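Widen Sheet Scanner, Setup Guide
Section 4: Installing and Calibrating the Flatbed Unit
Reading time: 8 minutes

4.1 Before you start

Section 4 covers the mechanical installation, first power-up, and calibration of the Widen flatbed unit. It applies to units supplied with the Ataten control software. Units supplied with the older Jornport software use the same mechanical steps, but the calibration menu differs. Jornport users should follow 4.2 through 4.4 as written and then go to Appendix C.

You will need:

- The flatbed unit, still in its inner tray
- The power supply marked with the same model code as the unit
- The data cable from the accessory bag
- The calibration sheet in its black sleeve
- The lint-free cloth
- A flat-blade screwdriver
- A spirit level

Do not remove the calibration sheet from its sleeve until step 4.5.3. Prolonged light exposure changes the white reference patch. A sheet that has been left out overnight under room lighting should be replaced.

CAUTION: The scan carriage is locked for shipping. Connecting power with the lock engaged can strip the drive belt. Belt damage from this cause is not covered by the warranty.

4.2 Choosing a location

Place the unit on a level surface that can carry its full weight without flexing. The surface must extend past the unit's feet on all four sides. Avoid surfaces shared with a printer, a paper shredder, or any other device that vibrates during use. Vibration appears in the finished scan as a regular ripple along straight edges and cannot be removed in software.

Keep the unit out of direct sunlight. Light entering under a partly open lid raises the black level of the scan, mostly along the right-hand margin. If the unit has to stand near a window, turn it so that the lid hinge faces the glass.

Leave enough clearance behind the unit for the lid to open fully and for the cables to leave the rear panel without a sharp bend.

4.3 Releasing the carriage lock

1. Lift the unit out of the inner tray by its base. Do not lift it by the lid.
2. Set the unit down and open the lid.
3. Find the lock screw on the underside of the base, near the left rear foot. Its cap is yellow.
4. Turn the screw a half turn counterclockwise with the flat-blade screwdriver until the slot lines up with the open padlock symbol.
5. Close the lid and tilt the unit gently toward the front. The carriage should slide freely. A faint rolling sound is normal.
6. If the carriage does not move, return the screw to the locked position and repeat step 4.

Note: Keep the inner tray. The unit must be locked and returned to this tray before it is shipped anywhere, including for service.

4.4 Leveling and connecting

1. Place the spirit level on the closed lid, first along the long side and then along the short side.
2. Adjust the front feet by hand. Clockwise raises the corner and counterclockwise lowers it. The rear feet are fixed.
3. Connect the data cable to the rear panel and then to the computer. Do not use an unpowered hub.
4. Connect the power supply to the rear panel and then to the wall outlet.
5. Press the power switch. The status light blinks amber while the carriage finds its home position and then turns solid green.

If the status light stays amber for more than 97 seconds, switch the unit off, check the lock screw again, and switch it back on. If the light turns red, refer to the fault table in Section 9.

Allow the lamp to warm up before continuing. The Ataten software shows a warm-up bar in the lower part of the main window and will not open the calibration menu until the bar is full.

4.5 White and black calibration

1. Start the software and choose Device, then Calibrate, then Full.
2. Wipe the glass with the lint-free cloth. Use the cloth dry. If a mark remains, dampen one corner of the cloth with clean water and wipe again. Do not spray any liquid onto the glass.
3. Take the calibration sheet out of its sleeve, holding it by the edges.
4. Place the sheet face down with its notched corner against the registration mark at the top left of the glass.
5. Close the lid and choose Start. The carriage makes two passes.
6. When the software displays "Reference stored," remove the sheet and return it to the sleeve.
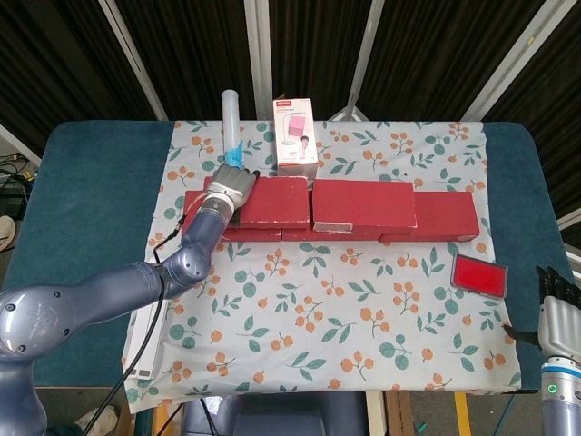

The stored reference remains valid until the lamp is replaced, the firmware is updated, or the unit is moved to another room. Run a full calibration again after any of these events. A quick calibration, found in the same menu, corrects only for lamp drift and does not need the sheet.

Note: The software keeps the last 4 stored references. To go back to an earlier one, choose Device, then Calibrate, then History. Select the entry and choose Restore. Restoring a reference does not delete the newer ones.

4.6 Setting the default resolution

The factory default is 300 dpi, which suits typed pages, receipts, and most printed forms. Higher settings increase file size and scan time sharply. Use them only for photographs, maps, and originals that will be enlarged.

1. Choose Settings, then Defaults.
2. Select a value from the Resolution list.
3. Select a color mode. Choose Gray for printed text, even where the original has a colored letterhead that does not need to be kept.
4. Choose Apply. The new default takes effect with the next scan.

Resolution can also be changed for a single scan in the preview window. A single-scan change is discarded when the preview is closed.

4.7 Test scan

1. Place a printed page face down on the glass. A page with ruled lines or a table is best.
2. Choose Preview. Check that all four edges of the page are shown.
3. Choose Scan and save the file.
4. Open the file at full size and inspect the vertical lines. They should be straight and of even weight from top to bottom.

If the lines lean to one side, the page was not square to the registration edge. Reposition it and repeat. If the lines are wavy, check the location against 4.2. If one narrow band runs the full length of the page in a lighter or darker tone, there is dust under the calibration strip. Clean the strip as described in Section 8 and repeat the full calibration.

CAUTION: Do not press down on the lid to flatten a thick book. The glass is supported only at its edges. Use the book setting, which extends the depth of focus, and leave the lid open.

4.8 Recording the installation

Write the serial number and the installation date on the inside cover of this guide. The serial number is printed on the rear panel, above the power inlet. The page counter can be read under Device, then Information. A new unit may show a reading of up to 3,076, which reflects factory testing and does not indicate previous use.

The counter cannot be reset. Service intervals are calculated from the reading at first calibration, and the software stores this value automatically.

Continue with Section 5, Scanning Multiple Pages.

Comments (4)

flatbed_fan
The half turn in 4.3 step 4 was closer to three quarters on mine. Go by the padlock symbol and ignore the amount.

Yüksel
Can the calibration sheet be ordered separately? Mine has a crease across the white patch and I get a gray stripe at that spot on every scan.

deskside
Yüksel, yes, it is on the accessories page under consumables. A creased sheet will do exactly that. Restore the older reference from History until the new one comes.

m_archive
Appendix C is missing from the download version. I still have the Jornport software and could use those menu names.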